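Home Community Tickets Knowledge Base Sign in

Search the help center Go

Filed under: Printing & Labels > Thermal printers > Blank or skipped labels

Label printer skips every other label after update (solved, long, sorry!)

Hi all, I'm opening this for our little pet shop on Alvarado and I'll keep adding to it as I go, because the last time I fixed a printer I didn't write anything down and had to do the whole thing over again in March.

The setup: one Triseo desktop thermal printer, plugged by USB into the counter laptop, printing price tags out of the Flornalham inventory program. Tags are the small ones, 800 to a roll. It worked fine all last week. I let the update run on Monday morning and now I get one good tag, one blank tag, one good tag, one blank tag, all the way down. So a roll of 800 is really a roll of 400, and those rolls aren't cheap!

The batch I'm trying to get through is the toy bin, plus the color box stack that goes next to it. Every piece needs its own tag, so this isn't something I can do with a marker and some patience (I did try the marker).

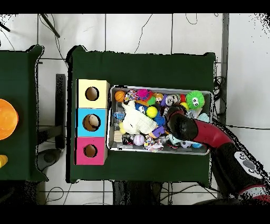
Toy tray and color boxes, waiting on tags

What I tried first:

Turned it off and on. Same thing.

Different USB port, then a different cable. Same thing, although the first cable turned out to be pretty chewed up near the plug so I'm glad I looked.

Cleaned the print head and the little sensor window with an alcohol wipe. A ton of dust came off. Still skipping.

Ran the calibration by holding the feed button till the light blinks. It spat out 6 blank tags and then printed ONE perfect one, and I got very excited, and then it went right back to skipping.

Update, 2:40 pm: Consuelo Cisneros from support wrote back (thank you, that was fast) and asked for the label size in the driver and the label size in Flornalham. I didn't know those were two separate settings. The driver said 40 mm wide by 13 mm tall, which matches the roll. Flornalham said 40 by 26. So the update had swapped my template for a default one that's twice as tall, and the printer was doing what it was told and feeding a second tag to make up the height.
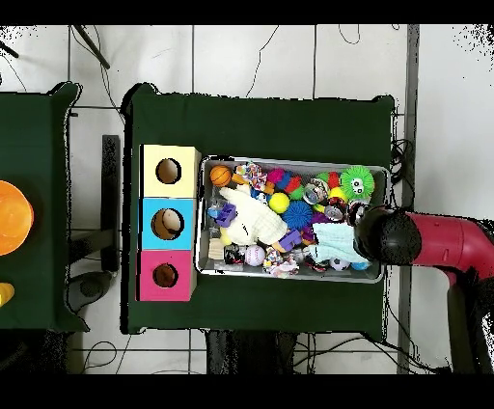
I changed the template back to 13 and hit save, and it still skipped! I said a few words. Then Consuelo had me close the program all the way, including the tiny icon down by the clock, and open it again. Apparently it holds on to the old template until it restarts. After that I ran 6 test tags and got 6 tags with nothing blank in between.

One leftover problem: the barcode now sits a hair too far left, and the scanner misses it now and then. Despina Tzanetos, who has the same printer over at Notlow, told me to nudge the left offset in the driver and leave the template alone. I moved it over 2 mm and it scans fine on the sticky tags. I haven't tried it on the hang tags yet.

Consuelo, could you leave this open till I've run the hang tags? Also, is there any way to lock a template so the next update keeps its hands off it? I looked under Preferences and under Templates and couldn't find one.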